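Wrist camera data for suturing: how do you label the stages of a stitch?

Kwaku Agbenyega
Posted on a Thursday, edited once

I'm in my second year on a surgical robotics project and I've been handed the labeling for our suturing policy. The method is imitation learning. A person teleoperates, we record the cameras at the instruments plus the joint positions, and the network predicts the next short chunk of motion. We have 711 recorded stitches and I held out 166 of them for testing.

The policy does fine at picking up the needle and poorly at tying. I think my stage labels are to blame. Right now I use 6 stages, split by hand from the wrist views, and two of us labeling the same stitch often disagree by 20 frames or more at the change from "pull through" to "first throw." These are the kinds of views we label from.
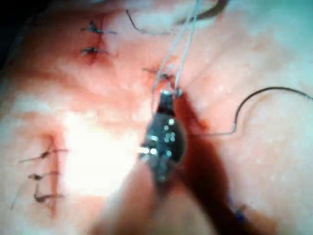
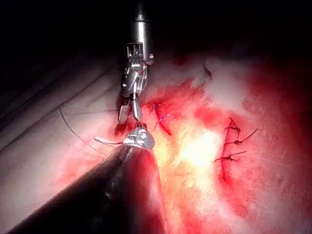
Both of those show thread and tied knots. The next two, like the first, have the curved needle in view as well.

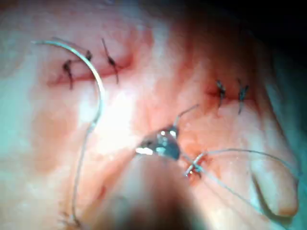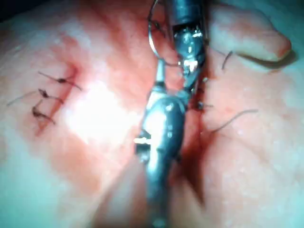 Comfort Ayaaba wants to know why there are hand labels in the first place when the joint data already tells you when each jaw opens and closes. I tried that. The jaws open and close a lot during a regrasp, and the script (we call it Lirix) reads every one of those as a new stage. Has anyone found a rule that holds up? Software is our own, Python, nothing unusual.

Myrto Manolakis

Don't put the boundary on a single frame. We had the same trouble with the pull-through. What worked for us was letting each labeler mark a start and an end for the change, then training with a soft label across that span -- a straight ramp from one stage to the next is good enough. Disagreement between labelers stopped mattering much.

For regrasps, combine the jaw signal with the distance between the two tips. If one jaw opens while the other stays closed on the needle or thread, keep the current stage. Only look for a new one when the tip that let go has moved off and come back.

Also check how you made the held-out set. If stitches from the same practice pad are in both halves, your test numbers will look better than they should. Split by pad.

Kieran Tapley

just use more data

Comfort Akolgo

I'd try dropping the stages completely and see what tying looks like without them. Ours got slightly worse at needle pickup and better at the knot. It costs you one training run -- keep the labels for scoring, so you can still say where a failed stitch failed.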